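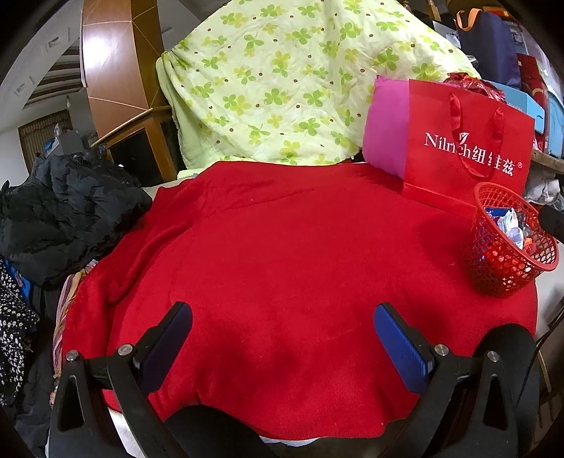 Teaching a gripper to fold starts with a job it can finish. Full laundry folding is still beyond most home machines, so work on flattening first. Spread one plain cloth on a bed. Strong colour helps: the red one stands out well against the clover-print sheet behind it, and the long creases down its left side give you something to aim for.

Open the fingertips wide, lower them to the fabric, pinch a single layer and pull slowly toward the hem. Let go, back off and repeat. Record 37 passes before you change the cloth.

Shadi Twal ran this on the Jadley setup in October. Flattening worked on most tries. Folding in half failed after three, usually when the tips picked up two layers. A person is still faster at both.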